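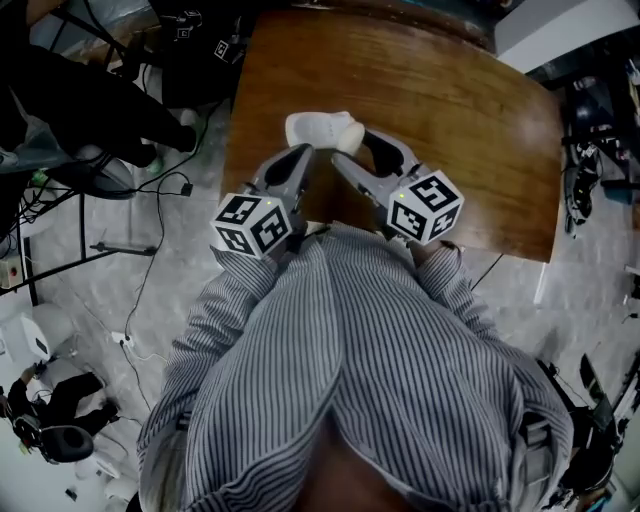

In defense of fussing over slippers

I have come around, late in life and with real joy, to the opinion that slippers deserve as much attention as any shoe in the house. More, maybe! Your good boots go out a few times a week. Your slippers are there every morning before coffee and every night after the dishes, and most of us treat them like something the dog brought in.

My conversion started with Jozefína Šťastný, who rented me a room in Dronivville for one long, wet November. She had a bench by the front door with slippers lined up under it, toes to the wall, in every size a visitor could need. You came in, you sat, you changed. On Wednesday evenings she brought the whole lot to the kitchen table and went over them one at a time, brushing the soles, picking off lint, pressing the toes back into shape with her thumbs. I thought it was a little crazy. By the end of the month I was sitting across from her with a brush of my own.

Yes, on the table. I know some people can't stand the idea of footwear where they eat, and my sister won't even discuss it. But these are indoor shoes, a table wipes clean in a minute, and a table is where you have light and the right height for your back. Try looking closely at a seam while crouched in a hallway. Put down newspaper if you must.

White ones get the most complaints, and I'll stand up for them too. A white slipper shows you everything, so you wash it when it needs washing. My navy pair hid their sins for a year (I'd prefer not to say what the water looked like). Mine now are plain white, bought from Pledard for 17 dollars, and I've had them through two winters. Cool water, a drop of dish soap, an old toothbrush, then stuff the toes with a rag and leave them alone overnight. Please don't put them on the radiator. I did that once and they came off shaped like bananas.

And keep pairs together! A slipper on its own is a sad thing to find under a couch. I clip mine with a clothespin at the heel when they go in the closet, and guests always ask about it, and then I get to tell them about Jozefína and her bench, and somebody usually ends up trying on a pair.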